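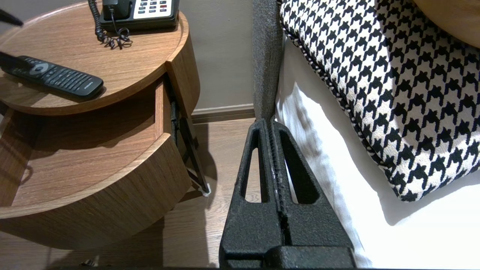
Vostley Drawer: wrist-view labels and state estimator for bedside drawer tasks

This repository holds the labeled wrist-camera frames and the small Python package we use to estimate the state of a bedside drawer and its contents during pick and place. The output feeds the task planner, which has to know whether the drawer is open and where the remote control is before it picks the next skill.

Maintainers: Gilang Krishnan (labels, schema), Arūnas Rätsep (estimator), Jelle Goossens (planner bindings)
Last updated: 5 Jun 2026

Contents

frames/ holds 3348 stills in 16 episodes, one folder per episode
labels/ holds one JSON file per still
vostley_drawer/ is the package
configs/ has the planner and estimator settings
tools/ has the viewer and the label checker

Labels

Every still has a drawer state (open or closed) and a location for the remote: on_top, in_drawer, in_gripper or unknown. Use unknown when the remote can't be seen well enough to decide. Do not carry a location over from the previous still. The estimator does its own smoothing, and early labels that were filled in by hand made it look better than it was.

Other objects get a class and a box but no location field. The classes are phone, cable, adapter, textile and other. A coiled phone cord is labeled cable, separate from the phone. Boxes stop at the image border even if the object clearly goes on past it.

The gripper fingers are masked in every still. The mask includes the slots in the fingers, so whatever shows through them is ignored too. We tried keeping the slots and got a lot of tiny false boxes on floor and bedding.
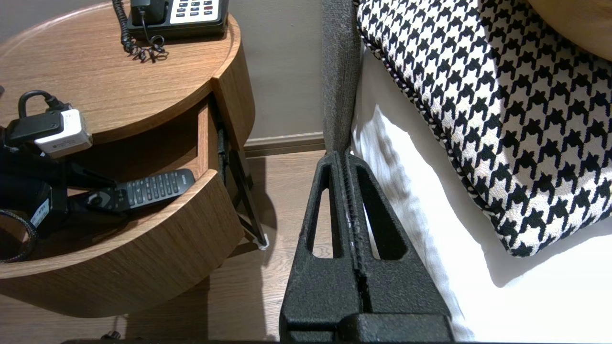 Masks are stored once per episode, with a list of gripper openings and the mask for each. If you change the camera mount you need to redo them. tools/mask_edit.py does this, but it is slow on large folders and only saves when you close the window.

Running the estimator

Install with pip install -e . from the top folder, then run:

python -m vostley_drawer.run --episode 6 --config configs/default.yaml

Results go to out/ as one line per still: state, location, confidence. The planner reads the same format from a socket if you pass --serve.

The default config waits for 2 matching estimates before it reports a change. Raise agree_count if the planner switches skills too often. Lowering it to 1 is fine for offline checks.

Grasp orientation

The remote's angle is given in the gripper frame, from 0 to 360 degrees, measured to the end with the number keys. The angle model uses the directional pad and the number keys as its two landmarks. Text on the buttons is not read. An angle is reported for in_gripper as well, and the place skill needs it to decide whether to turn the wrist.

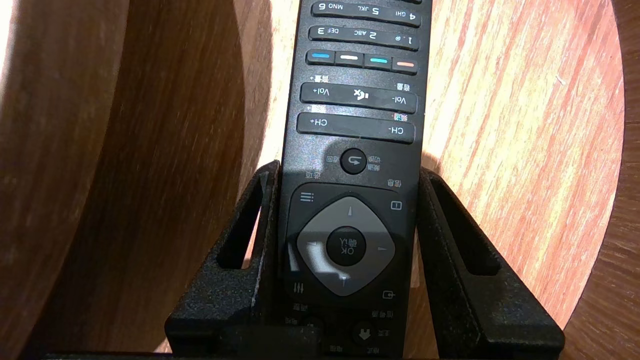
Remote held between the fingers, legends upside down in the wrist view. Location label: in_gripper.

Glare on the directional pad still hurts the angle model. Aigars Siliņa has a branch (pad-glare) that falls back on the number keys alone. It has not been merged — the fallback gets worse when the keys run past the top of the image.

Known problems

The drawer state is binary. A drawer that is open only slightly is labeled open, and the planner may then try to reach in.

Dark objects lying together in the drawer are often merged into one textile box.

Episodes recorded before February use the old class name cord. The loader maps it to cable and prints a warning.

The label checker does not look at masks.

Splits

Split by episode, never by still. The lists are in configs/splits.yaml. Please report results on the test list as it stands and say which config you used.

Label fixes are welcome as pull requests against labels/. Run tools/check_labels.py first and paste its output into the request. Questions about the schema go to Gilang.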